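Subject: Re: Joint sealing on large slabs, and what to ask for in a bid

On July 8:40 am, Kanchan Upadhyay wrote:

> We have two bids for resealing the joints in our courtyard. One is priced per foot and the other is a flat sum. The flat one says "clean and fill as needed." Is that normal wording? Also, does it matter if they use silicone or urethane? Our slab is broom-finished concrete, poured with the building.

Kanchan,

"As needed" is normal wording and I would not sign it. It leaves the contractor to decide which joints count. Ask for a price per foot and a measured total, and have the total written into the bid. On our last job the measured length was 600 feet and the first bidder had guessed well under that.

On material, either will work outdoors. Silicone holds up longer in sun. Urethane takes foot traffic and cart wheels a little better and can be painted. We used a self-leveling urethane from Senell on the flat parts and the non-sag version on the ramp, where the self-leveling kind would run downhill before it set.

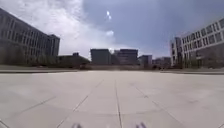 *Large concrete slabs with thin joints between them.*

Things I would put in the bid:

- Old sealant cut out completely, both faces cleaned by grinding or wire wheel
- Backer rod in every joint deep enough to take it, sized wider than the joint
- Sealant depth half the joint width, and no less than what the maker allows
- Finished surface kept slightly below the slab so wheels don't drag on it
- No work on damp concrete

The backer rod is the item that gets skipped. Without it the sealant sticks to the bottom as well as the sides, and it tears when the slab moves. Rathore left it out of a short run for us and that run opened up in the first winter. They came back and redid it, but it took 23 emails.

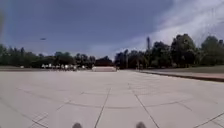
Volodymyr Koval wrote back to me off-list that he would add a test patch to those terms. His crew does one joint, waits a full week, then pulls on the sealant by hand before anyone starts on the rest. I think that is worth the delay. Itach agreed to it without raising their price, so it is at least worth asking.

On color, get a cured sample. The chart we were given was printed and the gray came out darker than I expected - not a big problem, but the residents noticed. Jerkeo will send cured strips if you pay the postage.

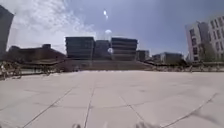 Does the per-foot price normally include hauling off the old material, Kanchan asks in a second note. Ours did not. It was a separate line at $169, and I only found it on page 4. Check yours for the same thing, and check who pays for barriers while the sealant cures.

I can send our bid form to anyone who wants it. It is a plain text file.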